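Kurek House Residential Accommodation
Bedroom Safety and Condition Checklist, with Inspector's Comments
Room reference: 1207
Date of inspection: 15/07/2021
Inspected by: Jadwiga Kubiak
Report reviewed by: Rima Qaisi, Ulen Lettings Office

Scope

The checklist covers one furnished bedroom in summer use. It applies to the bed, bedding and sleeping mat, the windows, electrical items supplied or brought in by the resident, storage furniture, and wall and ceiling finishes. It does not cover the communal kitchen, the stair lighting or the fire alarm panel, which are reported separately under the Flallell block schedule.

Each item is marked Satisfactory, Attention or Not Tested. Items marked Attention carry a comment and, where needed, a date or period for action.

Section A. Access and floor

A1. Door opens fully and closes onto the latch. Satisfactory.
A2. Route from door to bed clear of trailing leads. Satisfactory.
A3. Floor covering secure at the threshold. Attention. The metal strip is loose at the hinge side. Refix within 30 days.
A4. Room key returned and matched to register. Satisfactory. The tag has been replaced, as the old one was still marked with the previous block name (Ruden).

Section B. Bed and bedding

B1. Bed stands level and does not move when leaned on. Satisfactory.
B2. Joints and fixings of the bed tight. Attention. One bolt at the foot end turned by hand and was tightened during the visit. Check again at the next inspection.
B3. Mattress label present. Satisfactory.
B4. Summer mat free of splinters, broken slats and lifting seams. Satisfactory. The bamboo mat was felt along its length with a bare hand and then turned over. No sharp ends were found. Residents are reminded to lift clothing and bedding off the mat before wiping it down, and to let it dry flat.
B5. Quilt and covers kept clear of electrical items. Attention. The patchwork quilt with the monkey faces had been pushed up against the wall at the head of the bed, and the desk fan was standing on it. See C3.

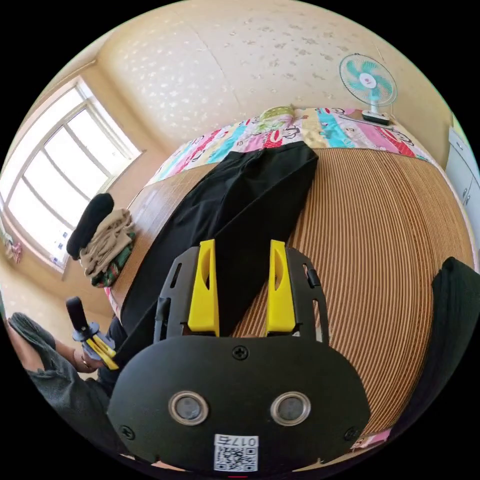 How often should a bamboo mat be checked for splinters?
Once at the start of the summer season and once a month after that while it is in use. A mat that has been folded, dropped or stored under weight should be checked again before anyone sleeps on it.

B6. Spare bedding stored dry. Not Tested. The store cupboard on the landing was locked and the key was with the laundry contractor.

Section C. Electrical items

C1. Plugs and visible leads free of cuts, scorch marks and tape repairs. Satisfactory.
C2. No adaptor plugged into another adaptor. Satisfactory. The resident uses a single four-way extension with its own switch.
C3. Portable fans placed on a firm, level surface. Attention. A fan must not be run on a quilt, pillow or mattress. Soft bedding can block the air openings in the base, and the fan can tip when the sleeper turns over. The fan is to be moved to a shelf or a low table. The lettings office will supply a table from stock if one is requested.
C4. Fan guard complete and firmly clipped. Satisfactory. The round wire guard was tested by hand with the plug out.
C5. Bedside lamp fitted with a bulb of the correct rating. Not Tested. The lamp had been sent for repair in June and had not been returned.

Section D. Windows and ventilation

D1. Glazing free of cracks. Satisfactory.
D2. Catches hold the window closed. Satisfactory.
D3. Opening restrictor fitted and working. Attention. The restrictor engages but is stiff. Clean and oil within 30 days. Until this is done the window should be opened only by an adult.
D4. Sill clear and able to be wiped. Satisfactory.
D5. Blind or curtain cords secured out of reach. Satisfactory.

Section E. Walls, ceiling and storage

Wall coverings are examined for lifting edges, staining and soft patches, with particular care behind beds, where air moves least. Jadwiga Kubiak drew the bed forward by the width of a hand and passed a damp meter along the wall at skirting height. Readings were in the normal band throughout. The cream wallpaper behind the bed has upright seams, and each was pressed along its length as far as could be reached. One had begun to lift near the skirting and should be stuck down before the autumn. 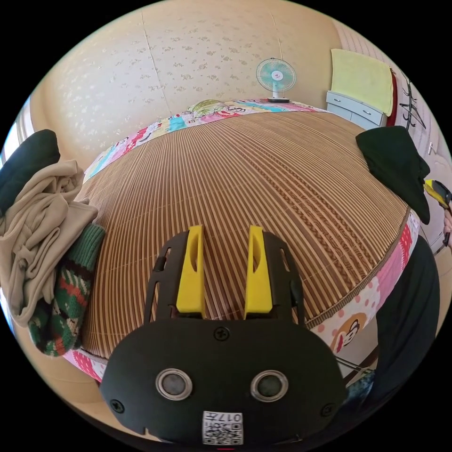
Bedding for loan is issued against a signed slip, and the slip must agree with what is found in the room at inspection. Several rooms in the block have been recorded with the wrong covers this year -- mostly through mixing at the laundry -- and the inventory wording has been too short to settle the matter. Entries reading "cover, child's" are no longer accepted. For this room the entry now reads "patchwork cover, pink, turquoise, yellow and white, polka dots and cartoon monkey", and the pillow is entered separately as "green and cream, cartoon print". The same form of words should be used on the laundry slip.

E1. Wall covering sound. Attention. See comment above.
E2. Ceiling free of stains and cracks. Satisfactory.
E3. Wardrobe stable and fixed to the wall. Satisfactory. The fixing bracket was checked from inside.
E4. Wardrobe doors close and handles are tight. Satisfactory.
E5. No heavy items stored on top of furniture. Satisfactory.

Reviewer's comments (Rima Qaisi)

The report is accepted. Item C3 is to be treated as the first priority and dealt with on the day the resident receives this copy. Items A3 and D3 may be carried out in a single visit. The repair of the lamp should be followed up with the contractor -- a temporary lamp is to be issued in the meantime.

Residents who wish to question any entry should write to the lettings office within 16 days, giving the room reference and the item number. A copy of this checklist is to be kept in the room folder and a second copy placed on file 74.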